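News > Clubs and Teams > Robotics

4 min read

Well, the Oltbridge robotics club is back in full swing, and what a September it has been! We outgrew our old corner of the library almost at once, so we now meet in the big room at the Abreu building, where there are plenty of outlets and (thank goodness) a kettle. Our project for the fall is called Jitari, and the idea is simple enough to explain to a grandparent: two arms, working side by side, tidying up a small messy space with a wastebasket, a plastic bag and some cloths.
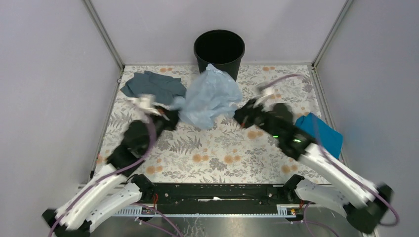

Simple to explain, I should say, and a good deal harder to do. Cloth never folds the same way twice, and a crinkly bag is worse, so the students have been spending long, patient afternoons on grip and timing, with a fair amount of groaning and now and then a great big cheer. I do love that sound coming down the hall.

We're getting ready for the Skaltidora meet, where each team has 8 minutes at the table and three tries. Families are very welcome to stop in at practice, which runs until 5:30, and we still have two places open for new members, no experience needed. Snacks are always appreciated too!

3 comments | 8 shares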